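Bramden Parents Board > House & Home > Storage and Decluttering

Topic: Clear bins for toys — does anyone's system survive August?
17 replies, 716 views

wirecart_wendy
Posted 8 July 2019

I have read the entire decluttering section of this forum, all 232 threads of it, and I come bearing one question. Clear bins or solid ones?

My sister swears by clear. You see what's in there, the kids see what's in there, everybody puts the tiny food back with the other tiny food. I bought a big clear one on her say-so and put it on top of the chrome wire cart in the playroom. My husband's position is that a clear bin is just a mess with a window in it. He wants the solid Ruron ones with lids, so he can stop looking at it.

Current state of affairs: 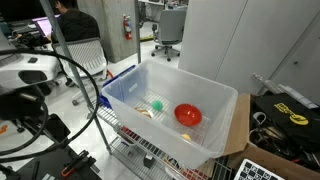
Top of the cart. Ball, red bowl, play food, one small yellow thing.

Yes, I know the bin is enormous for what's in it. I'm trying the method where you empty everything and only let things back in once they've been played with. So far the green ball has made the cut. The shelf underneath is where the rest of my principles went.

Reply from Mossgate
Clear, every time. We had solid ones for 2 years and the kids tipped out every single bin to find one plastic carrot. You'll still be picking things up, but you'll be picking up one bin's worth.

Reply from onni_h
I'm with your husband. With clear bins my two could see a toy they'd forgotten about from across the room, and then they needed it that second. Usually at bedtime. Solid bin, lid, picture taped on the front. Peace in the house.
— Onni Heiskanen, Natavstead

Reply from Mossgate
@onni_h A picture taped on the front is a clear bin with extra steps.

Reply from onni_h
It's a clear bin that stays shut.

Reply from tinfoil_hattie
Can we talk about the cart? I love a wire cart, I have one in the kitchen, but small toy parts go straight through the shelves. A bin on top is fine. Anything loose on the lower shelf is on its way to the floor, it just hasn't left yet. Get a shelf liner or cut a piece of cardboard to fit. I used the back of a calendar.

Reply from wirecart_wendy
Cardboard I can do. Is that a blue thing behind mine I should be using too? I mean, I own it, so I should know. It's sitting in the back corner behind the clear one and I'd stopped seeing it.

Reply from karunaratne_k
Use the blue for building blocks and things with wheels, clear for pretend food. Two bins, two rules. My mother ran the whole Karunaratne household this way, four kids, and the only thing we ever lost was the lids.

Also, put the bowl in charge. Little food goes in the bowl, bowl goes in the bin. Otherwise it all drifts into the corners and you're fishing around with your arm in up to the shoulder.

Reply from tinfoil_hattie
Seconding the bowl.

Reply from onni_h
Thirding the bowl, still against the bin.

Reply from wirecart_wendy
Okay. Cardboard on the lower shelf, food in the bowl, blue bin for blocks. My husband has read this and would like it noted that onni_h is the only sensible person on the board. He's been asked to go find some cardboard.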